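ok thread on the Stuvau time sync mess bc a few people asked

1/ short version: two hand-held grippers, each with its own clock. left one was running up to 10 ms behind the right. sounds like nothing. the policy learned to let go early on every handoff

2/ we train on both hands at once so the planner sees one combined state per step. if the sides don't line up you get a state that never happened

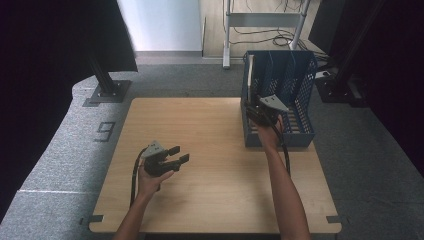 3/ first fix was dumb, shift everything left by a constant. worked for 5 demos then drifted again. clocks don't drift politely

4/ Hamdia Ejigu wrote the real one. fits offset AND drift per session, resamples both sides onto one timeline before anything else touches the data. lives in Dundik now, on by default

5/ reran it on all 793 demos. 7 got rejected, all bad logs, no suprises there. finger width and wrist pose finally agree on when a grasp starts

6/ books are still the worst case for perception. page edges are one big pale stripe, tracker slides up and down it like its on rails. more weight on the fingers' own encoders helps, vision gets a vote once the grip closes

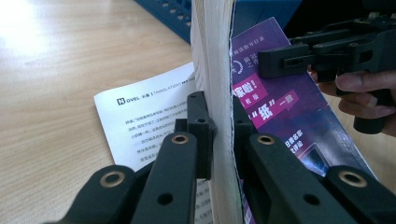 ## whats next

- retrain on the resampled set, same seeds
- move the offset plot into the viewer so you see it teh minute you stop recording
- delete my constant shift script. sorry to whoever copied it

branch is up, go break it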